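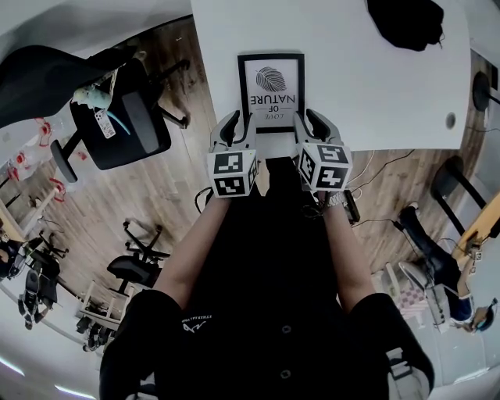
Issue 3, page 2

# Humel Student Robotics Club: Frequently Asked Questions

Answers for new members and their families, collected by Kosmas Galanis, club advisor. If your question isn't covered, ask at the front desk before a session.

## Joining

**Who can join?**

Any enrolled student, in any year. You don't need to have taken a programming course. About half of the jobs in the club involve no code at all.

**Do I have to try out?**

No. You come to an intro session, sign the safety sheet, and pick a group. If the group you want is full, your name goes on a list and you join another one in the meantime.

**What are the groups?**

There are two. The handling group works with hand-held grippers and records people doing ordinary tasks with them. The training group takes those recordings, sorts them, and uses them to teach our arm, which is called Wumo. Members may switch groups at the end of a term.

**How much time does it take?**

One session a week, starting at 4:30 p.m. and ending at 7. Before the Zalemico Challenge in July, there is a second session for anyone on the competition team.

**Is there a fee?**

Dues cover snacks and printing. The club pays for parts. If dues are a problem, talk to Mr. Galanis and leave it at that; you won't be asked to fill anything out.

## Working with the grippers

**What do I do in the handling group?**

You hold a gripper in each hand and carry out a task from the task card. Most cards use household items: frames, cups, boxes, folded cloth. A card might say "lift the picture frame from the table, stand it up, lay it back down." You do that many times, changing the starting position a little each time.

**Is it hard to learn?**

The first session feels clumsy. You can't feel the object through the fingers the way you can with your own hands, and people tend to squeeze too much. By the second or third session most members can handle a picture frame without thinking about it. Thin, flat things take the longest.

**How should I grip a picture frame?**

By the border, never by the glass. For a flat lift, take both lower corners and bring the hands up at the same speed. For standing it up, one gripper on the bottom rail is enough if the pads meet squarely. If the frame starts to turn in the pads, set it down and start over. Don't try to save it in the air.

**Why do the cubes on the grippers have patterns on them?**

The patterns let the software work out where each gripper is and which way it is pointing. Keep them clean and don't cover them with your fingers or a sleeve. If a pattern gets scratched, tell your group lead so it can be reprinted.

**Can I wear a watch or jewelry?**

A watch or a plain bracelet is fine. Take off rings with raised stones and anything that dangles. Tie back long hair.

**How many recordings do you need?**

For last year's entry we finished with 1,999 usable ones. We meant to stop at a round number, and one file turned out to be a duplicate after we had submitted the list. The goal this year is higher, and each task card has its own target written at the top.

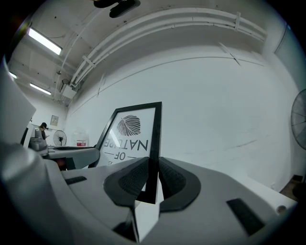 **What counts as a usable recording?**

The object has to start and finish where the card says. Both hands need to stay in view of each other's cameras for most of the task. A small slip in the middle is fine if you recover from it, and we mark those separately because the training group likes to have a few. A dropped object ends the recording. Log it as a drop and go on to the next one.

**What if I break something?**

Report it and sweep up. The frames are cheap and we expect to lose a few each term. Damage to a gripper also goes on the repair sheet, with your initials and a short note on what happened.

**Can I work alone?**

No. There must be a second member in the room whenever you are recording. That person can sit down and do something else, but they should be close enough to help.

## The competition

**What is the Zalemico Challenge?**

It's a one-day event for student teams. Each team's robot gets the same set of objects and a list of tasks, and the judges score how many are completed. The object list comes out in advance. The order of tasks does not.

**Who goes?**

The competition team is chosen in spring. Attendance matters more than skill in this decision. Everyone who helped with recordings is named on the entry, whether or not they travel.

**How did the club do last time?**

We placed in the middle. Wumo did well with boxes and poorly with anything shiny. Glare on glass was the main trouble, so this year the handling group is recording framed prints under different lights and at different angles.

**What does Kahraman have to do with it?**

Kahraman is the software we use to label recordings. The training group will show you how to log in. Please don't change the label names, even if you see a spelling mistake. The scripts look for the old spelling.

## Practical things

**What should I bring?**

Closed shoes, a water bottle, and your student card. Bags go under the side desk or on a chair, off the floor where the cables run. You don't need a laptop for the handling group.

**Can parents or friends visit?**

Yes, during the last half hour of any session. Visitors sign in and stay on the chair side of the tables while recording is going on.

**Will I be recorded?**

The cameras pick up hands, arms, and whatever else is in the room, including people sitting nearby. Every member signs a release form, and students under 18 need a parent's signature too. If you'd like to stay out of the recordings, tell your group lead and you'll be given work in the labeling room.

**Does this count for credit?**

Not on its own. Some students have used club work as the basis for a term project. You need a teacher to agree to that before you start, and the write-up has to be yours.

**I missed two sessions. Am I out?**

No. Come back to the next one. After a longer absence we'll ask you to repeat the safety sheet.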